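4.3 The cap as a separate object

Most accounts of household order treat a drink bottle as one thing. It has a place on the shelf, it is taken down, it is emptied, it goes out with the recycling. Kütt's inventory method, which we followed in the first round of coding, gives the bottle a single line and a single code from purchase to disposal. We think this is too simple, and our own counts are the reason we began to doubt it.

Of the 1559 table entries coded for this study, 300 included a drink bottle of some kind. Under the Kütt rules all of these were "bottle, in use" or "bottle, finished," and the coders were told to ignore the cap unless it was missing altogether. On a second pass we gave the cap its own line. In 40 entries the bottle and the cap were both on the table but apart from each other. The first round had put most of these under "in use," which seems to us a guess. An open bottle with liquid in it may be in the middle of being drunk. It may also have been forgotten since lunch. The table does not say which, and a code that claims to know should be treated with some care.

Cilwood's reply to this kind of objection is that the cap always follows the bottle, so that a reader can work out the one from the other. The claim is made often in the tidying literature and tested very rarely. In the Huson flats the coders found caps in saucers, on windowsills and in one case inside a shoe, with the bottles long gone. The Peswood entries are duller but point the same way. A cap that has been put down has, for a while at least, a life of its own, and people look for it, fail to find it and drink the rest of the bottle faster than they meant to. Several householders told us so without being asked, although we would not lean on that too hard. People explain their habits generously to anyone holding a clipboard.

Distance is a harder matter. We had planned to divide the separated caps into "near" and "far," with the line drawn at 30 centimeters. The two coders disagreed so often that the division was dropped. What counted as near on a crowded kitchen counter looked far on a bare table, and a ruler did not settle the argument, as the coders were in truth judging whether a person would reach for the cap without thinking. Figure 7 was one of the entries that divided them: the open bottle of oolong tea stands upright and its clear cap lies on the white tabletop to the right. One coder wrote "in use," the other "left open." Neither had anything better than a hunch to go on.

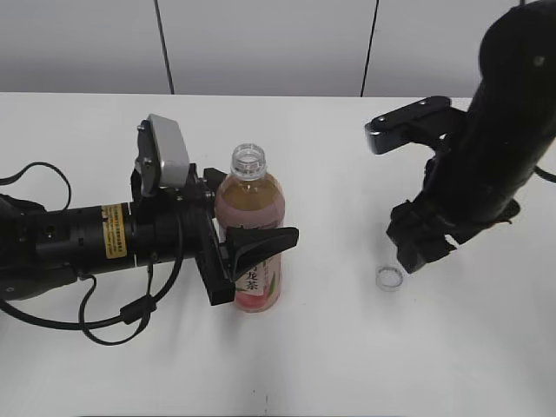

Rasa Sepp

Figure 7. Uncapped tea bottle and separate cap, coded twice with different results.

The disagreement would matter less if the two codes led to the same score, but they do not. "In use" is neutral in the order index, while "left open" costs a point. A household with a fondness for bottled tea can therefore drop a full band on the strength of where its members rest a piece of plastic the width of a thumb. Triin Ķēniņš has argued that such effects wash out over a long enough set of entries. Perhaps they do. We have not seen the set that shows it, and ours does not.

For the rest of this paper we use three plain codes: capped, uncapped with cap on the table, and uncapped with no cap found. None of them says anything about what the drinker intended. The order index is reported in Section 5 both with and without the lost point - readers who trust the older scoring can still make their comparisons - but our own reading relies on the second version only.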